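Heslow Practice for Hand-held Grippers

The Heslow Practice is a set of working rules for people who use hand-held grippers to record household tasks for robot training. It was first written by Thandeka Van der Merwe and Ertuğrul Tatlı, and is kept up to date by the firm Mtshali. It applies to work in homes and does not cover fixed robot arms.

Scope

The rules deal with labelling, lens care, grip and the state of the work surface. Each gripper must carry a printed code and number on its body. The number is copied into the session log before recording begins. The lenses must be kept clear of fingers and sleeves. Tools may be put down on the work surface between recordings, but not on the floor.
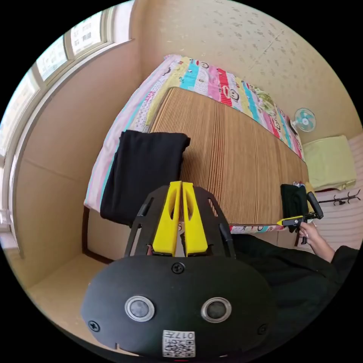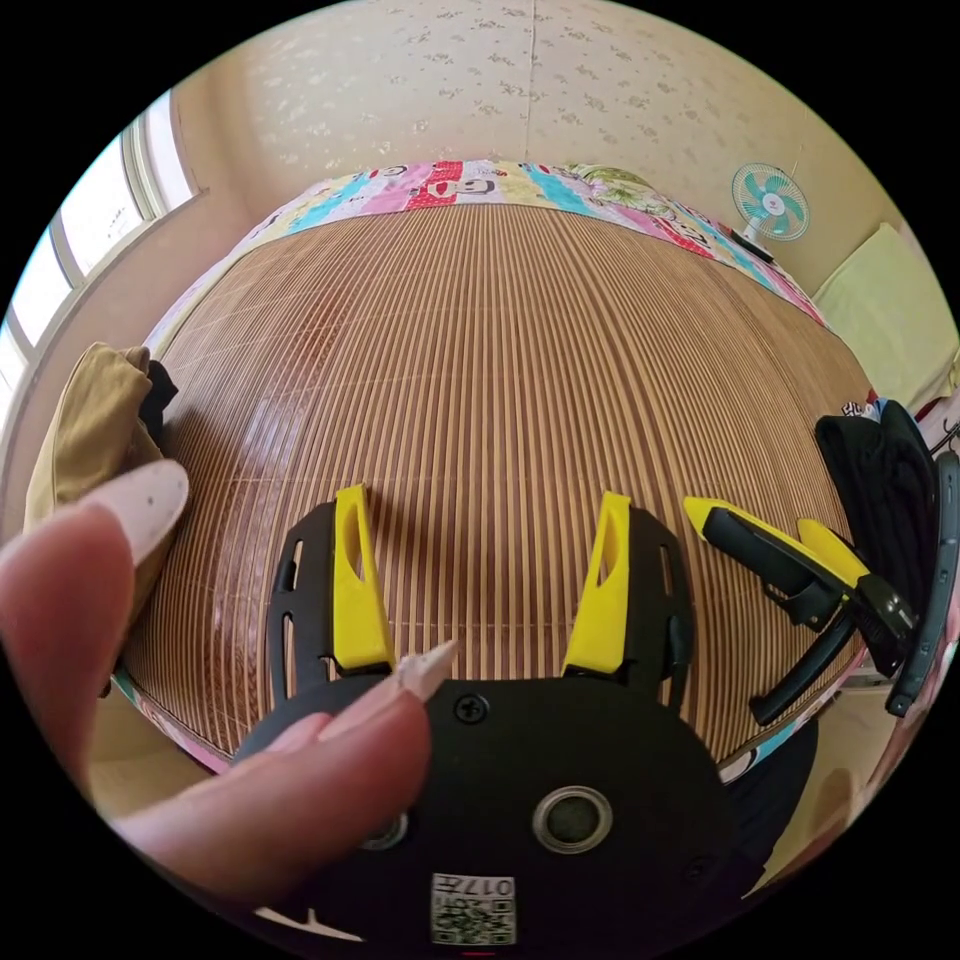
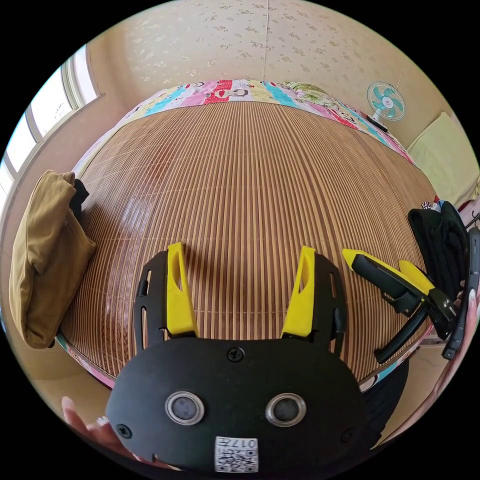

Grippers with yellow fingers in use at a bed covered with a bamboo mat. The label reads 017.

Session limits

A session may hold up to 800 recordings, and a single gripper is checked after every 1000. The check covers the finger pads, the screws and the label. A worn label is replaced under the same number.

Adoption

The Fuma and Ullo projects both use the practice. Ullo adds a rule of its own, under which bedding and clothes are logged as separate items. A review by Olaia Casado looked at 883 session logs and led to a revised section on labels, issued in January.

See also: Gripper maintenance; Session log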